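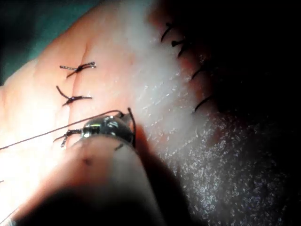 Page last changed: August 25, 2021

Course handout, Unit 4: Gathering demonstrations for a suturing policy
Instructors: Silvana Mendonça, Washington Lopes

A learned policy can only repeat what its examples contain. In the Stotia project, the examples are suturing episodes recorded by trained operators, and the wrist view is stored together with the arm positions. Students will work with the January collection, which holds 3199 episodes.

What the wrist view offers
The camera sits close to the instrument tip. Knots, thread ends and the edges of a closed incision can be seen at short range, while parts of the instrument itself cover some of the surface. Bright light may wash out one area and leave another in deep shadow. Such frames are kept. A policy trained only on evenly lit views will meet the same glare later without having learned from it.

Recording rules
Each operator completes 16 practice episodes before any are saved to the shared set. An episode begins with the arm at rest and ends when the operator releases the pedal. Failed throws and dropped thread are marked as such in the log — they are not deleted. Operators do not trim their own recordings.

Labels
Mark the start and end of each knot. Where thread passes behind the tip or into shadow, use the label "hidden" and do not guess its path. Nearly 100 episodes from the Bragança site still lack these marks and are excluded from the exercise.

Assignment
Choose two episodes, label them independently of your partner, and compare the results. Submit both label files and one page on where they differ.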